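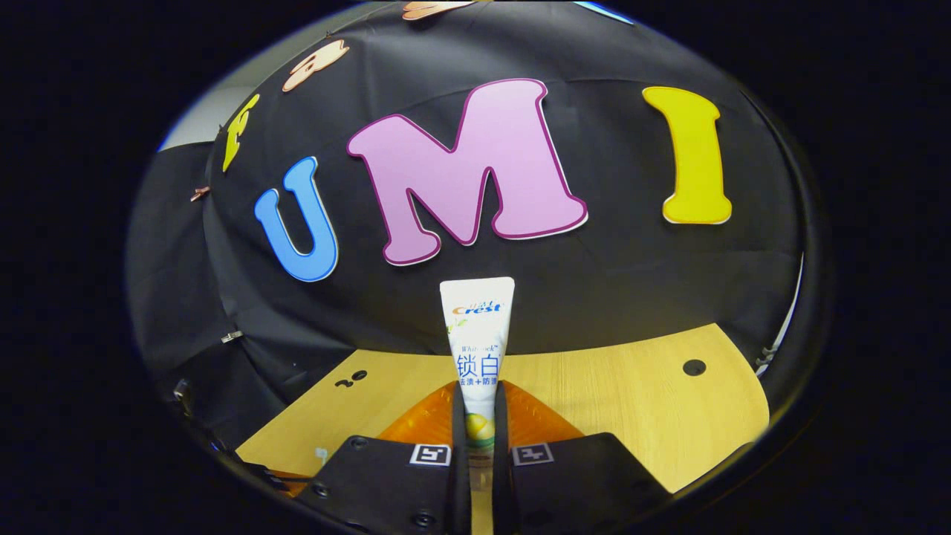 About us

Hi, and welcome to Serstead! We're a small shop that writes handling rules for teams who teach grippers to pick up everyday stuff (tubes, cups, socks, you name it). I started it in January with one notebook and a lot of opinions, and I still do most of the typing, so if a page sounds like me talking, it is.

What we do all day

We practice on ordinary bathroom things. A tube of Crest held upright between two black fingers, crimped end up, is a pretty normal sight at our table. Soft tubes are great for this work, they show up sloppy habits fast! Our house rulebook is called Trutero, and it's 18 pages, which I keep trying to make shorter.

A few of the rules I care about most:

- Keep the markers on the fingers clean and uncovered. Wipe them before every session.
- Grip a tube by the body, never by the crimp.
- Check the pads for wear after every 128 grasps and write it down, even when they look fine.
- Two people sign off on a new object before it goes on the list.
- If a take goes wrong, keep it and label it. Don't quietly delete it.

That last one started plenty of arguments here, and I'm still on the side of keeping everything. Our Kinnunen set has 2000 takes in it now, and the bad ones get opened as often as the good ones.

Who can use it

Anybody. Schools, hobby clubs, companies, go ahead and copy the rules and change what doesn't fit your table. Just tell us what you changed, I love reading those notes.

Last updated July 2024

Search this site Go

Comments

ruson_fan: We use the two-person rule in our lab class now. Slower, but fewer mix-ups.

tapeandglue: Is there a rule for glass jars yet?

Serstead: Still drafting it!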